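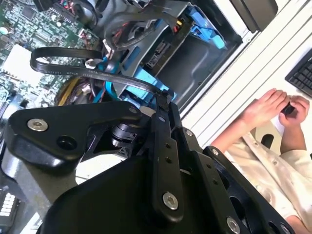
I've been putting off cleaning out the old desktop since June. It has 907 family photos on it and I was scared of breaking something! Step one for me was sorting out the cables. The flat black one that loops over the colored wires says SATA right on it, so even I could label that.

Then I got nosy about the drives. They ride in bright blue plastic carriers, and with one bay free I'm already dreaming of more storage (Naomi says buy the 30 dollar one). 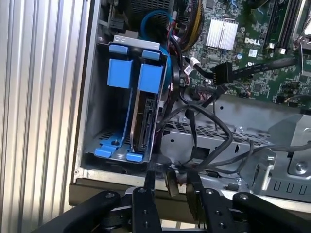
What's next

Dusting, then copying everything over to the new drive.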